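Keeping Refrigerated Medicine at the Right Temperature at Home

Most injectable pens, some eye drops, and many liquid antibiotics are labeled for storage between 36°F and 46°F. A home refrigerator can hold that range, but few do so on every shelf.

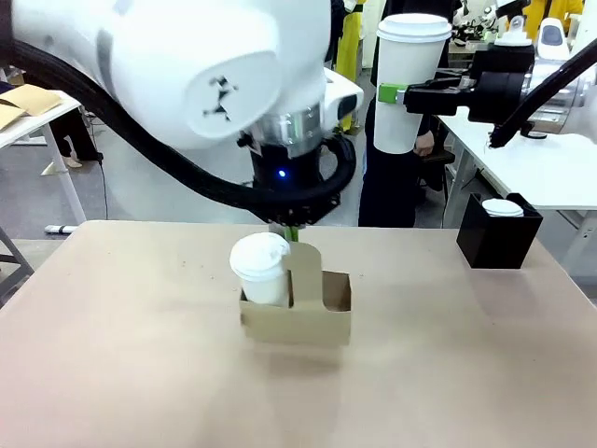

Cardboard cup carrier on a tabletop.

Measure first

The dial inside a refrigerator usually shows a setting, with no temperature attached to it. Put a thermometer in a small glass of water on the shelf you plan to use and leave it overnight. Water changes temperature slowly, so the reading is closer to what a vial or bottle experiences than a reading taken in open air. Read it first thing in the morning, before the door has been opened. Take a second reading after dinner, when the door has been in heavy use.

A digital thermometer with a minimum/maximum memory is worth the extra cost. Reset the memory after each check. If the minimum ever falls to 32°F, move the medicine to a different shelf before changing the dial. A half step on the dial can take a full day to settle, and two adjustments made in one afternoon tend to overshoot.

Where to put it

Use the middle shelf, set back from the door and a few inches clear of the rear wall. The rear wall is often the coldest surface in the compartment, and in many models the vent from the freezer opens near the top. Door shelves swing the most and should be left to condiments. Drawers vary by design. Measure before using one.

Keep medicine in its original carton. The carton blocks light and carries the lot number and expiration date. Stand the cartons in an open plastic bin with holes in the sides, and leave space between the bin and any food. The bin we use is a Stakwood half-width, which fits a standard glass shelf with enough room beside it for a milk jug. If children live in the house, use a bin with a lock and drill the vent holes yourself with a 1/4-inch bit. Deburr the edges and wash out the shavings before loading it.

Do not store medicine in the freezer compartment unless the label says to. Insulin that has frozen should be thrown away, even if it looks normal after thawing.

Filling empty space

A nearly empty refrigerator warms quickly when the door opens. Bottles of water on the lower shelves and in the door slow this down. Leave air gaps between them – a compartment packed solid will develop warm and cold spots.

Power outages

Keep the door shut and write down the time the power went off. An unopened refrigerator generally keeps food safe for four hours, but medicine limits differ by product. Many labels give a number of days allowed at room temperature, often with a ceiling of 77°F or 86°F. Copy that limit onto a strip of tape and put it on the bin now. If the room reaches 80 degrees, a product with the lower ceiling is already out of range.

If you move items to a cooler, wrap the cartons in a dish towel so that they do not touch the ice packs. Gel packs straight from the freezer can freeze a vial on contact. Let them sit on the counter for 30 minutes first, put the thermometer in beside the cartons, and check it each time you open the lid.

When something has been out of range, label it "do not use," keep it cold, and call the pharmacist with three pieces of information: the product name, the highest or lowest temperature reached, and the length of time. Appearance is a poor guide. Many products that have lost strength look the same as before.

Monthly check

Vacuum the condenser coils if they are exposed. Close the door on a sheet of paper and pull; if the sheet slides out freely, clean the gasket with warm soapy water and test again. Check expiration dates, and replace the thermometer battery every January. Ask the pharmacy about take-back before discarding anything, and put used needles in a sharps container.

1,413 shares
342 comments

Related
Reading the Date Codes on First Aid Supplies
Espinoza Dial Thermometers: How to Recalibrate in Ice Water
Mixing Bleach Solution in Small Batches
Pernon Cooler Bags, Two Sizes Compared
Replacing a Refrigerator Door Gasket
Measuring Spoons and Oral Syringes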